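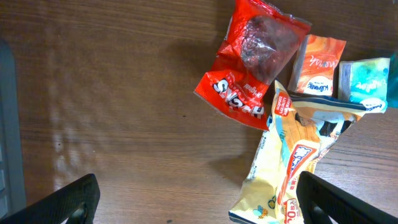 How do you end a conversation with someone who doesn't take hints?

Posted in Everyday Psychology > Work and Neighbors
229 views

hundon_line_rider

I work in a shared office in Wukmont. There are 32 desks on our floor and mine is the last one before the printer, so everyone who prints something walks past me. One coworker from another team stops every time. He is friendly and I don't dislike him. He talks about his commute, his gutters, a dispute he is having with the parking office in Fivville, and so on. It can go on for a long time and I have missed calls over it.

I have read a lot of articles with tricks for this and tried the following:

Pointing my feet away from him. The article said people pick up on this without knowing it. He did not pick up on it.

Shorter and shorter answers. I got down to "yep" and he seemed to take it as agreement.

Looking at the clock. He looked at it too and told me the clock in their room runs fast.

Standing up. This is supposed to signal that the meeting is over. He walked with me to the kitchen and then walked back with me.

Repeating the last words he said. I misunderstood this one. It is for getting people to talk more.

I don't want to complain to a manager and I don't want to hurt his feelings. I also can't move desks until at least April. Is there something that works on a person who doesn't respond to body language? I would prefer something I can say out loud without my face going red, which happens easily.

2 comments on this post

mk_wukmont: Headphones?
hundon_line_rider: Tried it. He waits until I take them off.

sorrel_and_rye
Marked as most helpful

I answered phones for a furniture company called Obura for a long time and most of the job was ending calls politely, so I can tell you what we were trained to do. It carries over to in-person talk with small changes.

First, drop the body language. Feet, clocks, closing a notebook and so on are all hints, and you have already found out that he doesn't read hints. Some people don't, and some people read them fine but aren't sure enough of what they mean to act on them. You will have to use words. They can be very ordinary words.

The pattern we used had three parts and took one breath:

1. Say something short about what they just told you, so they know you heard it.
2. Say what you are going to do next.
3. Say goodbye, or something that means goodbye, and then do the thing you said.

So for you: "That parking thing sounds like a pain. I have to get back to this spreadsheet. See you later." Then turn to the spreadsheet and start typing.

The third part is where most people go wrong. They say "well, I should probably get back to it" and then keep looking at the other person with a nice expression. That sounds like the start of a goodbye that may or may not happen, and a talker will fill the gap. If you say you are going back to work, your eyes need to be on the screen before he answers. It feels rude the first few times. On the phone we had to do it on every call and I stopped noticing after a couple of weeks.

Other things that may help:

Don't apologize more than once. When I was new I used to say "sorry, sorry, I'm so sorry, I really have to," and the customer would spend another few minutes telling me not to be sorry.

Don't ask a question on the way out. "So did you get the gutters fixed?" is a new conversation. Ask it at the beginning if you want to ask it.

You can interrupt. If he doesn't leave pauses, waiting for one won't work. Say his name first and then your sentence. People almost always stop when they hear their name, and it comes across as friendlier than "hang on" or a raised hand.

Set the limit at the start when you can. When you see him coming with his papers, say "Hi, I've got a couple of minutes before a call." Only say it if there is a call, or some real task. If you invent calls he will eventually notice that the phone isn't ringing, and that would be worse than anything you could say to him now.

About the red face: mine does it too. It goes down faster if you are already doing something with your hands, so the typing helps there as well. I doubt he will think anything of it.

If he starts up again after all three parts, say the same thing over in the same tone. You don't need a better reason the second time. I know that sounds stiff when you read it, but a new reason gives him something new to discuss.

3 comments on this answer

hundon_line_rider: Thank you. I tried the name thing this afternoon and he did stop. I was so surprised that I forgot what I was going to say, and he went on. Will try again tomorrow.
sorrel_and_rye: Write it on a sticky note and put it on the monitor. I had one for my first year.
fourth_floor_lurker: I do the opposite of this guy, I leave conversations too early and people think I'm mad at them. Is there a thread for that?

BigDentTony

Just tell him you're busy. I don't see why this needs 200 tricks. I worked at a tire place and if somebody was talking too much we said "ok I'm busy" and they left. Never had a problem.

Also those articles are written to sell you a book. One of them told me to nod slowly in arguments and my brother in law asked if I was having trouble with my neck.

1 comment on this answer

hundon_line_rider: Fair enough. I think I would have trouble saying it that flatly but I see the point.

plainoldwren

I'll answer from the other side because I used to be the one doing the talking.

I had moved to Hundon for work and lived alone, and the people at the office were most of who I spoke to on a given day. I knew I talked too long. I couldn't tell when the other person wanted to stop, so I kept going until something stopped me, usually a phone or a door. I would walk away feeling bad about it and then do it again the next morning.

A woman two desks over fixed it, I think without meaning to. She said "I can't talk now but I'm getting coffee at 10:30 if you want to come." I went. We talked for the length of a coffee, she said she was heading back, and that was it. After that I mostly left her alone at her desk, knowing there would be a time for it later.

It may not suit you. You would be giving up part of a break, and you don't owe him that. But if you like him well enough and the timing is the main trouble, it could be easier than ending five conversations a day. Pick something with a natural finish, like coffee or walking to the mailbox. I would not suggest lunch.

I agree with the first answer about saying it in words. I never once noticed anybody's feet.

1 comment on this answer

hundon_line_rider: This is useful, thank you. He does get coffee in the mornings. I might do it once a week and see how it goes. I'm leaving the post open in case anyone has something for when he comes over while I'm on the phone.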